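Millow Club Kit
Tabletop gripper set for school and college robot clubs

Millow is the kit we wanted when we ran our own club at Clullthorpe and kept losing half the evening to loose screws. Two black fingers, one small camera beside them, and a wrist that a twelve-year-old can bolt on without help. It goes straight onto the Ravn arm, and the Lakard adaptor plate fits most other club arms.

What's in the box
Gripper body with two fingers
Spare pair of finger pads
Wrist camera and cable
Lakard adaptor plate
Task cards for a full term, January start or any other

The task cards are the bit we're proudest of! Each one uses things you already have in a cupboard: paper, little dishes, pots with lids. Paper folding sounds dull until you watch a team try it. A sheet slides, it lifts at the crease, it casts shadows that confuse the camera, and everybody round the table suddenly has an opinion about finger angle. 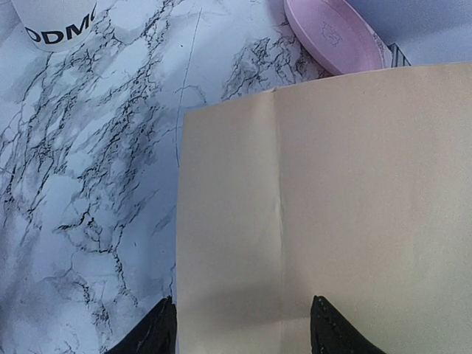 Zakhar Pavliuk wrote the folding cards and tested them with his Clullthorpe group over a whole term. His advice is to start with thick brown or beige paper and an old fold already in it, then move on to thinner stuff once the team can find an edge reliably. Busy tabletops are welcome too — a patterned surface makes the vision work harder and far more interesting.

Details
Weight of gripper: 800 g
Largest load: 900 g
Widest opening: 50 mm
Recorded moves stored on board: 3,000

Pads are a push fit and wear out sooner if you work on rough surfaces, so keep the spares somewhere you'll find them. The camera cable should be clipped along the arm before the first run.

Competition teams
Lucrezia Barbieri looks after the loan sets and answers questions on entry rules, including which finger shapes are allowed. Teams may print their own fingers, and we love seeing them — send drawings!

Page updated 2022-07-15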